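**Does splitting episodes into subtasks help a bimanual dish rack policy?**

**Elow**

Two arms, wire rack, cups, a striped bowl, plates. 567 demos, 3 cameras. The policy handles the cups, then stalls at the plates. Would cutting episodes at each grasp help?
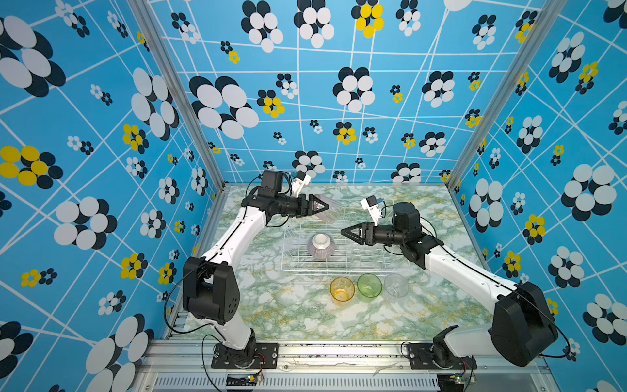
## Replies

**Urquhart**

It did for us. We cut 567 episodes into 1,941 segments and trained with a subtask label on each. Stalls dropped. Two rules for the cuts:

- Cut on gripper state, per arm. An open gripper hovering over the rack is still mid-segment.
- Keep the plates as a separate label. A grasp at the rim of a stack beside the rack has little in common with one on an inverted cup.

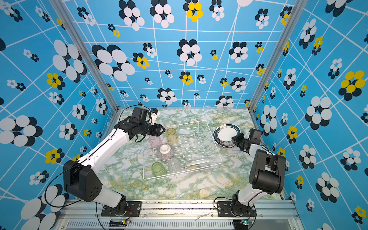 - Hold out 24 full episodes, uncut, for evaluation.

**Climell**

Check the wrist view first. With glasses upside down and close together, both fingers can sit around two of them at once - green and clear, say - and the label alone won't pick the target.

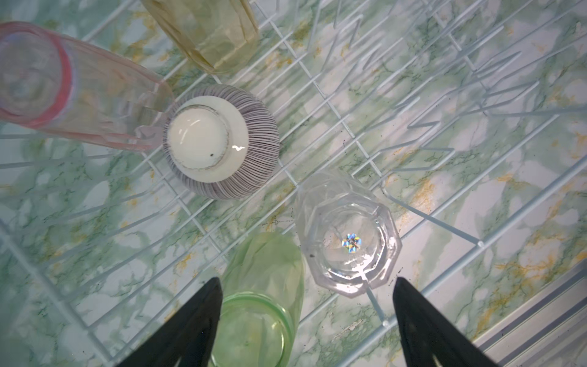
We added the target's color to the label and left the segment lengths alone. I haven't tried it on plates.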